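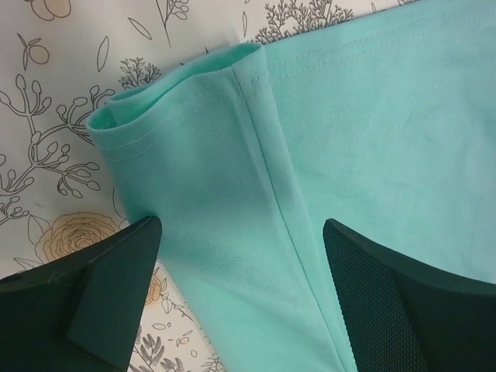 **Unit 15. Knit Garments: Flat Folding and Presentation**
Department of Textile Care and Household Studies
Course instructor: Špela Nedeljković
Workshop supervisor: Cosmin Enache

These notes accompany the practical session on short-sleeved knit tops. Students are expected to have read them before the session and to bring a T-shirt of their own, laundered and fully dry. Garments with heavy prints or sequins should be left at home, as they are treated separately in Unit 23.

## 1. Parts of the garment

Students should use the following terms in their written work.

- **Body.** The front and back of the shirt, taken together, from the shoulder to the hem.
- **Hem.** The turned-up lower edge. On most knit tops it is held by two parallel rows of stitching.
- **Sleeve hem.** The same finish at the end of the sleeve. It has a tendency to roll back on itself after washing and should be turned flat with the fingertips before any fold is made.
- **Neckband.** A strip of ribbed knit sewn around the neck opening. It stretches more readily than the body and must never be used as a handle.
- **Side seam.** Where present, it runs from the underarm to the hem. Some shirts are knitted as a tube and have none. In that case, the fold line is found by matching the underarm points.

Topstitching in a thread of the same color can be hard to see in poor light. Work near a window or under a lamp.

## 2. The work surface

Fold on a flat, covered table. A cotton cloth gives enough grip to keep a light knit from sliding – a bare polished surface does not. Patterned cloths are acceptable, and a printed leaf or flower can serve as a mark when checking that a hem is straight. The cloth itself must be pulled smooth first, as any ridge in it will show through a thin jersey.

Where the table is smaller than the garment, a sleeve may hang over the front edge while the body is being smoothed. Bring it back onto the table before folding begins. The weight of a hanging sleeve will slowly pull the shoulder out of line.

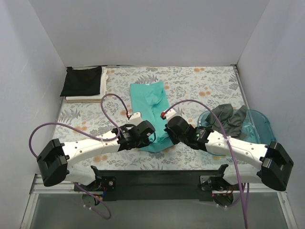 *Textile Care Course Notes, Vol. 2, p. 20*

## 3. Smoothing

Smoothing accounts for most of the quality of the finished fold. Hold the garment lightly at two points, one on each side, and draw the cloth outward until it lies level. Do not pull hard enough to lengthen the knit. Then pass the flat of the hand from the center of the body toward the hem, and from the center toward each shoulder.

Shallow wrinkles across the body may be left. Creases that run on the diagonal may not – they usually mean that the front and back layers have shifted against each other. Lift the shirt by both shoulders, let it fall straight, and lay it down again.

A garment that has bunched in the middle should be opened out completely before smoothing. Students often try to correct one corner at a time, which takes longer and leaves the seams twisted.

## 4. Laying out

The shirt may be laid lengthwise or sideways to the worker. Sideways placement, with the hem to one hand and the collar to the other, suits a narrow table and allows both sleeves to be reached without walking around. For the standard fold the front of the shirt faces down. Check that the neck label lies flat and that the neckband forms an even curve.

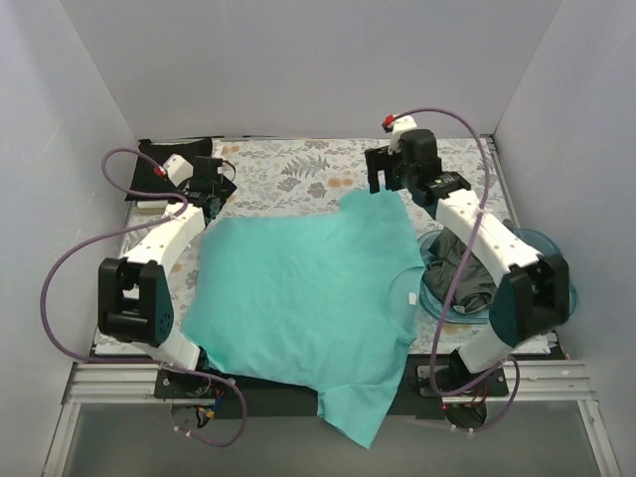 ## 5. The standard fold

1. Turn the near side of the body in toward the center line, bringing the sleeve with it.
2. Fold the sleeve back so that it lies within the width of the panel.
3. Repeat with the far side. The two panels should meet without overlapping at the neckband.
4. Bring the hem up to the middle of the body, then fold once more toward the collar.
5. Turn the garment over and straighten the front.

Written observations are due at the next session.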